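Oct 24, 2019. Notebook, Illutlow bench, pushing work

Picked up where the May entries stop. The question is still the one Ametti put to us: can the arm clear a kitchen counter or a packing bench by shoving things where they belong, with no grasping at all. Wiping crumbs into a pile, sliding mugs to the back, moving offcuts to the end of a bench. All of it is pushing.

Ran 400 pushes overnight on the new Kandirlow build, speed held at 100 mm/s. Log total is now 3644. Usable fraction is up a little. Most rejects are still the part rotating off the rod before the stroke ends.

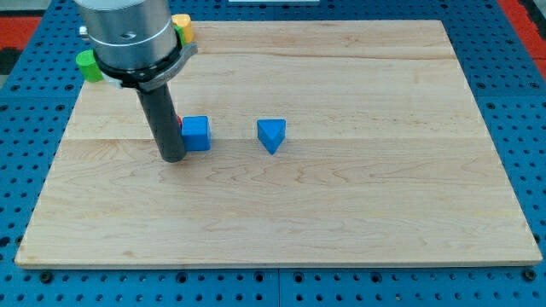 Counter clearing fails for us on contact, and planning is fine. A single round rod gives one small contact patch, so any push that misses the line through the center of friction turns the part. With the rod close against the left side of the blue cube there is a flat face to work on and the error stays small over a short stroke. The blue triangle to its right is harder — push on a slanted side and it spins away toward its point. Green cylinders need steering the whole way. A mug is closer to the cylinder than to the cube, and the handle makes it worse.

Wood grain also matters more than I had allowed. Friction along and across it differs enough to bend a long push. The Lý model assumes one coefficient for the whole surface. Try 2, one for each direction, before touching the controller again.

For the report: bench offcuts with straight sides, yes, slowly. Kitchen counter, no. A person with a forearm does it in one sweep and does not care where the mug ends up to the millimeter. We may be scoring the wrong thing — ask Ametti what tolerance they need.

To do: re-zero the tool height, rerun the triangle set with shorter strokes, back up the log.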